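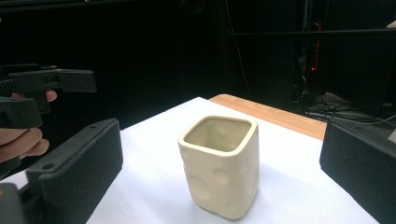 CABIN & COTTAGE TIPS

Small things that make a week in a rented cottage easier

My husband and I rent a cottage every August, most often near Mendby, and twice we went further up to Pirnness. We have made nearly all the mistakes already. These are the notes I keep inside the lid of our kitchen box, written out a little better for other people.

Before you leave home

Ask the owner what is in the kitchen. "Fully equipped" can mean a good oven and one blunt knife. I always bring my own small knife, a peeler, a tin opener and two tea towels. The knife travels rolled in one towel with a rubber band at each end.

Measure salt, sugar, coffee and washing powder into jars with tight lids. Write on the lid, not on the side, so you can read it when the jars stand in a deep box.

Freeze a litre of water in a flat bottle and lay it on top of the cold food. Cold air goes down. When it melts you can drink it.

The first hour

Open all the windows, also if it rains a little. Then run every cold tap for some minutes, especially when the house was empty before you. Put the fridge on before you carry in the bags.

Look for the stopcock and the fuse box while there is still daylight. At Pirnness we looked for the fuse box at 11 in the evening with a telephone for a lamp, and it was behind the coats.

In the kitchen

Old electric rings stay hot for a long time. Turn them off five minutes before the potatoes are ready and leave the lid on. If a pan has burnt, cover the bottom with water and a spoon of bicarbonate, boil it gently, and let it stand until the morning.

A cup without a handle is useful for many jobs. It holds teaspoons, it measures rice for two people, and turned upside down it will press round biscuits if the rim is not too thick.

Elspeth McIver, who let us her cottage three summers, taught me to put a folded newspaper under the bin bag. It drinks up the drips. I do this at home now too.

Damp shoes and towels

Fill wet shoes with crumpled paper and change it after one hour, then again before bed. Do not put them close to the stove - the leather cracks and the glue opens. Towels dry faster on two chairs with a space between than on one hook.

The last morning

Empty the fridge the evening before and make soup or an omelette from what is left. Leave the fridge door a little open only if the owner wants it switched off. Look under the beds, behind the bathroom door and in the oven. We left a baking tray in Vaststead that way, and the postage was 24 pounds.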